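3.2 Packing stations

Each of the 18 stations at the Norkthorpe site was given one table and a supply of corrugated cardboard boxes with attached lids. Boxes were kept in use until a wall or flap failed. Wear was recorded after every 60 packing cycles, beginning in November. 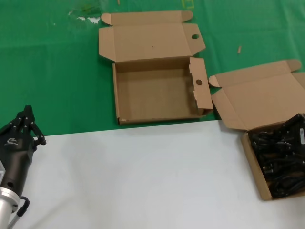
Figure 5. Two open boxes on a station table, one empty and one filled with black items.

The empty box in Figure 5 has a slight tear along the top edge of its right side wall, which also has a round hole. Under the Gounder scale, small edge tears of this kind were scored as minor, and the box remained in service. Damage to lids was scored separately and is reported in Section 4.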